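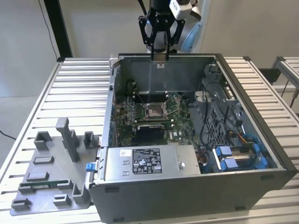 Ticket: Desktop restarts while exporting audio
Opened by: Ayantu Negussie
Opened: April 2020
Status: Solved!

My Molline desktop keeps restarting partway through long exports in Skurent. Short clips are fine. Anything over 20 minutes and the screen goes black, then I'm back at the login page. No error message, and nothing in the Skurent log after "writing file".

Tried so far:
- reinstalled Skurent, no change
- turned off sleep and the screen saver, no change
- exported to the other drive, same restart

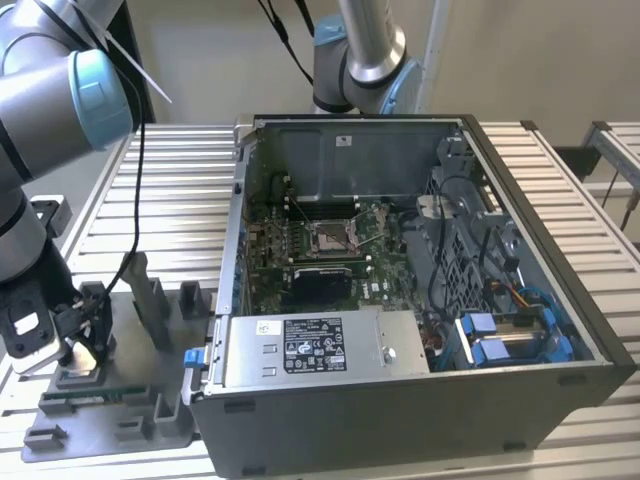

Update 1
Ran the memory test overnight and it passed, yay! Support asked me to try one stick at a time, so I did 2 more exports that way. Both restarted. I'm ruling memory out.

Update 2
Big news – it only happens when the Orkora power strip is in use! Plugged the tower straight into the wall and a 35 minute export finished on the first go. 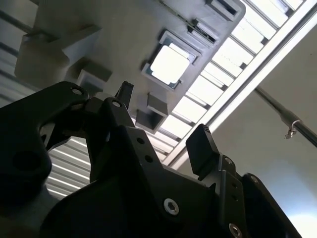

Then I queued up the whole choir archive, roughly 400 files, and left it going. Every one of them came out. I'm so happy with this! Strip is unplugged and going back to the store. Thanks for sticking with me, please close.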